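Clomurach Clothing Bank
Progress report to the Hadow Fund
October 16, 2026

This report covers the second half of the grant year. The Fund's support was awarded to extend school clothing provision to families in Clomurach and the outlying district of Driltska, where no comparable service had been available.

During the reporting period the Clothing Bank issued 3,920 garments to 792 households. Demand was highest in the weeks before the start of the school year, when opening hours at the Sarmiento Street store were extended to five days a week. Polo shirts and sweatshirts remained the items most often requested. Stocks of winter coats in the larger sizes were exhausted early and have been only partly replaced.
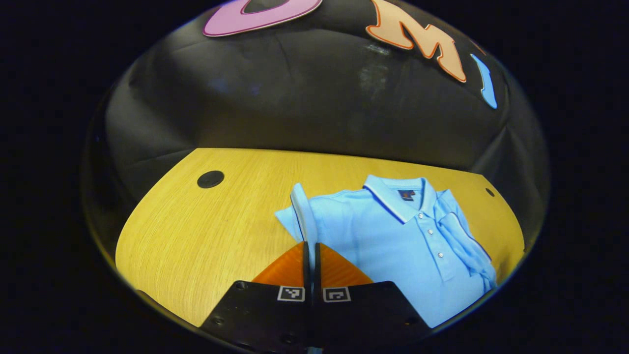

The Driltska service opened later than planned. The lease on the original premises could not be completed, and a second site had to be approved by the landlord before shelving was installed. The service now operates 2 days a week. Attendance has been lower than forecast on weekday mornings — families have told staff that evening hours would suit them better — and a revised timetable will be introduced in November.

Spending on rent and transportation is within budget. Laundry costs exceeded the approved amount, owing to a price increase by the contractor, and the difference was met from unrestricted funds. No change to the total award is requested.

The Clothing Bank asks the Fund to approve the transfer of the unspent balance on the equipment line to the purchase of winter coats. A revised budget is attached for consideration.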